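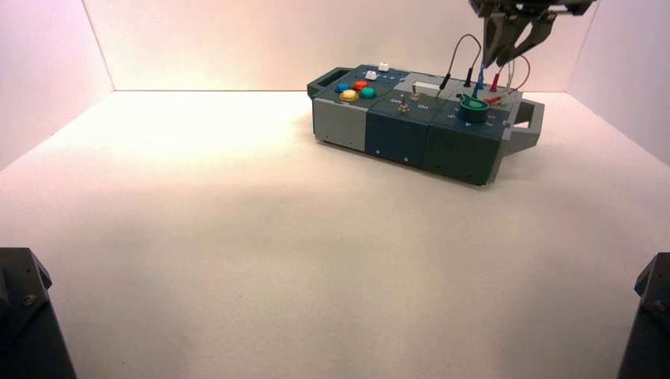 How do you choose where to begin on a box with so many different controls? I begin with the buttons, and I leave the cables for last.

I am learning small electronics as a hobby, in the evenings, at a repair club in Wamside. I write these posts mostly to practise my English, so please correct me if a word is strange. 1/

The box has three parts joined in a row: light grey, navy and dark teal. I like that each part has its own kind of work. My eyes know where to go before my hands do. 2/

Grey part first. Four round buttons, which are blue, red-orange, yellow and teal. The yellow one is a little bigger than the others. I press each one slowly and say the colour aloud in English. Teal is a new word for me, and in my language we would say only green, or only blue, depending on the person. 3/

Then the navy part. It has a little silver toggle switch with the word "On" at the left and "On" again at the right. I looked in the dictionary for a switch like this. The English name is "on-on", and it means that there is no off position, only two different ons. I think this is a very friendly name. 4/

In the same part there is a slider with a thin metal rod standing up from it. I move it with two fingers. With one finger I always push too far, and then I must come back. 5/

The teal part is my difficult one. Black plugs, a blue one, a red one, and a black cable makes a loop above the box. My rule is to hold the plug and never pull on the cable. I broke a lead from Irar in my first month by pulling, and a new pair cost me more than I wanted to pay. 6/

Also there is a round green cap that looks like the lid of a small bottle. I practise this kind with the left hand, which is my weak hand. Turning is easy. Finding the start of the thread again is where I lose my time. 7/

My time for the whole box on 7/10/22 was 400 seconds. Last week it is 324. Sorry, was 324! The club record is 44 less than mine, and I don't expect to reach it before February. 8/

A question for people who use test leads often — do you hang them or do you coil them? At home I have the Unham hooks on the wall, but the long leads still become one big knot. 9/

Somebody asked about the handles. Yes, there is a grey one at each end, and the one on the teal end is larger, with an open loop. I carry with both hands. 10/

Next I want to try the order backwards, cables first and buttons after. I will write the time under this post.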